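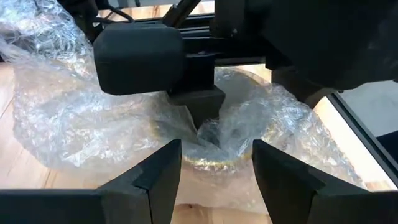
Gold-rimmed dish in bubble wrap, wrap gathered toward the middle.

Wrapping round dishes for a move (the fast way)

Moved out of the Nelville place in March. Two nights to do the whole kitchen. Wrote this up afterward for my sister and figured I'd stick it on the blog too. Covers plates, shallow bowls, serving dishes, anything round that you'd be sad to lose.

What you need

Bubble wrap, small bubbles. Big bubbles are too stiff for dishes.
Tissue or plain white paper. Not newspaper, the ink comes off on light glazes.
Packing tape, scissors.
Small sturdy boxes. Dishes get heavy quick.
A marker.

Before you start

Wash and dry everything the night before. Really dry. Check the foot ring on the bottom, water sits in there.

Clear a table and put a folded towel down. Cut your wrap first, a whole stack of it. Stopping to cut for every dish is what kills your evening. For a dinner plate I go 3 times as wide as the plate, square-ish. Doesn't have to be neat.

Wrapping

Step 1. Sheet of tissue over the face of the dish. If it has a metallic rim do not skip this. Gold trim scratches easy and bubble wrap can leave little marks if it sits on there in a warm garage for weeks. Ask me how I know. (The Cairns platter. RIP.)

Step 2. Lay the wrap out, bubbles facing up. Dish goes in the center, face down.

Step 3. Pull up the corners and gather them in the middle. Give it a twist, one turn is plenty. The edge should have padding all the way round, so tug it over if one side looks thin. The rim is where chips happen.

Step 4. Press the twist flat, tape across it. Tape on plastic only, never on the dish. Fold the tape end under so theres a tab to pull later.

Step 5. Shake test. Hold it over the towel, gentle shake. If the dish slides around inside, add another layer.

Boxing

Crumpled paper in the bottom, a good 2 inches. Plates go in on edge, like records. Bowls can nest, with wrap between each one, biggest at the bottom. Max 8 dinner plates to a box or you'll hate carrying it. Fill the gaps with more paper till nothing shifts. Close it, tape the seam twice, write FRAGILE and which room on the side as well as the top. Stacked boxes hide the top.

Unwrapping

Over the towel agian. Pull the tab, open the twist, lift the dish out from underneath with both hands. Don't yank the plastic.

Save the wrap. Seon-mi Myung used mine for her move after, and it had plenty of pop left in it.

Glasses are a different page, still writing that one.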